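Plisunton – call for kitchen testers
Posted 5 May 2023

Want people who make sandwiches and burgers for a living, or used to. Cafe, diner, school kitchen, food truck, all good. We sell a countertop assembly kit called the Irano (arm, gripper, clear holders, control tablet) and the next version needs hard use by folks who aren't us. No robot background needed. Prefer none, really.

What you'd do: load the holders, set up an order on the tablet, let it run, write down whatever bugs you. Then take the holders apart, wash them, put them back. That last part matters more than you'd think, the current manual is bad and we know it. You'll also get the printed setup guide cold and have to follow it with no help from us. Mark it up in pen. Be rude.

Irano kit at work, Idcombe test kitchen:
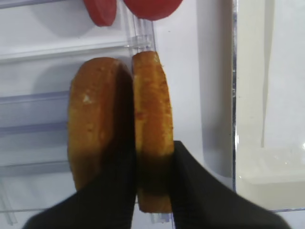
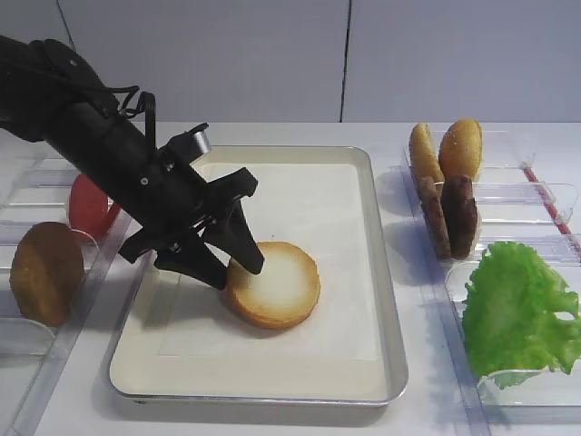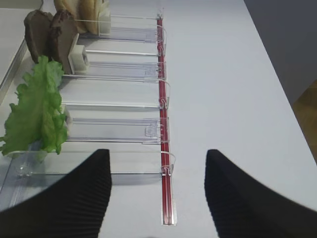 Sessions run 4 hours with a paid meal break. Pay is $104 per session, by check or direct deposit, your pick. Most testers do 2 sessions, one on loading and cleaning and one on running orders. If you can only do one, say so up front and we'll fit you in where we can. Schedule goes out by email, mornings and early afternoons mostly. Sessions continue thru December so don't worry if this month is no good for you.

You need:
– to be 18 or over
– some paid food service work, any length, any kind
– closed shoes, hair tied back or a cap
– to be OK standing at a counter
– to be OK with us taking notes while you work

Food handler card is nice to have, not required. Left-handed people please apply, the tablet mount only got tried by righties so far and we'd like to hear about it. Tell us about allergies ahead of time, there is wheat and sesame in the kitchen and we can't promise to keep you clear of either one.

Not a sales thing. You won't be asked to buy a kit or recomend one. If you own a place and want a price, that's a seperate conversation – ask for Tse at the front desk.

We have room for 100 testers total. Spots get filled in the order forms come in, then there's a waitlist. Anyone who works for another kitchen equipment maker, sorry, can't take you.

To apply: fill out the short form at the Idcombe front desk or ask for it by mail. Put down where you worked, what you made there and which hours you can do. Yu-ting Siu reads all of them and will call you back. If you miss the call just leave a message with a good time, she'll try again.

Parking is free behind the building, use the side door.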